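FOR IMMEDIATE RELEASE

Molis brings back the plain wooden block, and has the nerve to charge for it

The Kovavgate workshop's new range does nothing, lights up nowhere and goes on sale this Thursday

Kovavgate toymaker Molis today announces the Stisberg set, a box of 14 wooden blocks with no letters, no numbers, no animals and no app. They are pale, they are squarish, and they have been sanded by people who care a great deal about corners. The company considers this its most ambitious launch to date, which may say something about the earlier ones.

The Stisberg set replaces the Rätsep set, which Molis made for several years and which came with painted faces on every side. Customers liked the paint. Customers' children liked it too, mostly as a snack. The paint was perfectly safe and the workshop has a folder of certificates to prove it, but after the 927th letter asking whether a block could be sent back for a second coat, the company decided that the simplest colour was no colour.

What you get is wood. Each block is cut, left alone for a while, cut again to the size it should have been in the first place, and then rounded off very slightly at the corners. The rounding took most of the winter to settle. Too much and a tower slides about like a drunk on a ferry. Too little and the first parent to step on one at night writes in, usually before breakfast. Molis believes it has found the spot in between, and will be glad to hear from anyone who disagrees, preferably by post.

The blocks have no finish at all. They will pick up marks, jam and the odd toothprint, and in a few years they will look as though they belong to somebody. A damp cloth is fine. A dishwasher is a bad idea, and the leaflet in the box says so twice.

The company has also been asked, more often than it expected, what sort of surface the blocks should be used on. The short answer is a flat one. Carpet is popular with the very young and hopeless for anything over four storeys. Stone floors are excellent but loud. The workshop's own preference is an ordinary wooden table, varnished or not, knots and all.

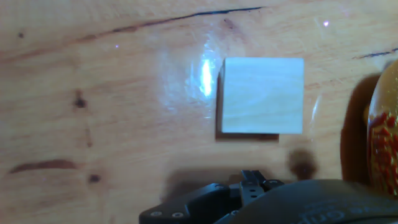
A shiny tabletop does ask for a steadier hand, as a bare block will slip on it more readily than on a rough plank. Molis regards this as part of the game. Anyone who would like more grip may put down a tea towel, and the company promises not to think less of them.

The first run is 1000 sets. Of these, 900 go to shops and to people who order direct, and the rest stay in Kovavgate for nurseries, libraries and waiting rooms in the district, where the existing toys tend to be one bead on a wire and half a fire engine. Organisations that would like a set should write to the workshop before the end of April and say in a line or two where it will live. There is no form. There was going to be a form, but it ran to six pages and was put out of its misery.

Each set comes in a plain card box with a lid that fits. Spare blocks can be bought singly, as one always ends up behind the radiator. They are cut from the same stock, though the grain will vary and some come out paler than others. Please do not send back a block for being a different shade from its neighbours. It is a piece of tree.

The workshop will be open on Thursday from ten in the morning until four for anyone who wants to try the blocks before buying. There will be tea, a table and a reasonable amount of sawdust. Children are welcome and may knock things over.

About Molis

Molis makes wooden toys and small household goods at its workshop in Kovavgate. Its other products include a pull-along duck, a stool that is also sold as a step, and a set of skittles it would rather not discuss.

Press enquiries

Review sets can be requested from the Molis press desk, Kovavgate. Please return them afterwards, all 14.

ENDS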